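The Purple Ones

My aunt kept her poker set on the top shelf of the hall closet at Gilline, behind the beach towels, and when I was nine I would have traded my bike for one hour alone with it. The case was silver! It had its own black foam inside, like something a spy would carry, and it only came down in August, when the whole family drove up to the lake and five of us kids slept on the porch.

She taught us to play on the second night. We were terrible. My cousin showed everyone his cards every single time (he thought that was how you got help), and I bet everything I had on a pair of twos and won, and I have never been so happy in my life, before or since.

But the purple chips were what I loved. Purple was worth more than all the rest put together, by my aunt's rules, and she had a rule that you couldn't touch one until you'd earned it. I used to lie awake on the porch listening to the water and planning what I'd do with a purple chip. Stack it. Spin it on its edge. Carry it in my pocket all the way to Cinau and back and tell no one.

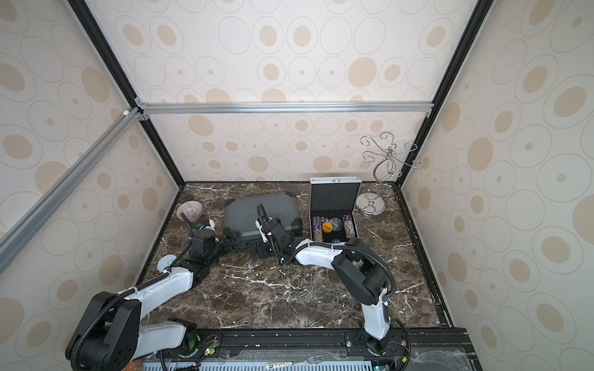 The silver case with its lid up, purple chips in two stacks.

So when the box came from Mertens Street, after she sold the house, I knew what was in it by the weight. I carried it straight to the table without taking off my coat. Click went one latch, click went the other, and oh, that smell, closet and foam and a little bit of sunscreen!

She had put a note in the lid. It said, in her big loopy handwriting, "You owe me 344 from the summer of the twos. I am willing to forget 144 of it if you come for dinner."

I laughed so hard I had to sit down. Then I took one purple chip out of its stack, just one, and I spun it. It went on and on, humming, wandering toward the edge, and I caught it right before it fell.

I called her and asked what I should bring.

"The chips," she said. "And don't you dare show me your cards."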